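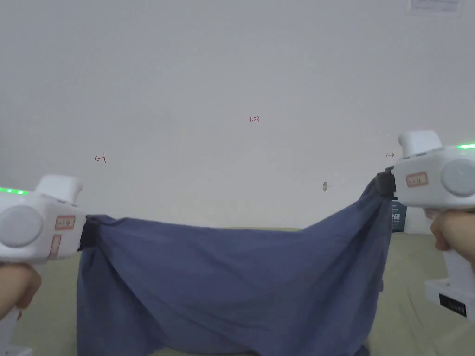 I went to the open day at Volow in Cludcombe expecting to see machines, and I spent most of my time watching people handle cloth. They wore out my patience before they wore out their own. I think the company was right to show it.

The job goes like this. A person takes a gripper in each hand, picks up a piece of fabric by two corners, spreads it, folds it and starts again. The recordings are used to teach robots to do the same. A board by the door gave the total so far as 1,868 folds, of which 1,361 had been kept. I would have liked a word on what was wrong with the rest.

My complaint is with how these days are usually run. Last March I saw a demonstration at Olmont where a robot arm put towels in a pile to music. It was smooth, and I learned nothing from it. I couldn't tell you how much practice went into it or who did the practicing.

At Volow you could ask the operators whether their wrists hurt. One told me they did by the second hour. That is useful to know if your town is being asked to welcome 202 jobs of this kind, as ours is. The leaflet calls them robotics jobs. They are hand work, and the pay should be discussed on those terms.

I'd go again, and I'd bring the council.

El Idrissi, 16 October 2022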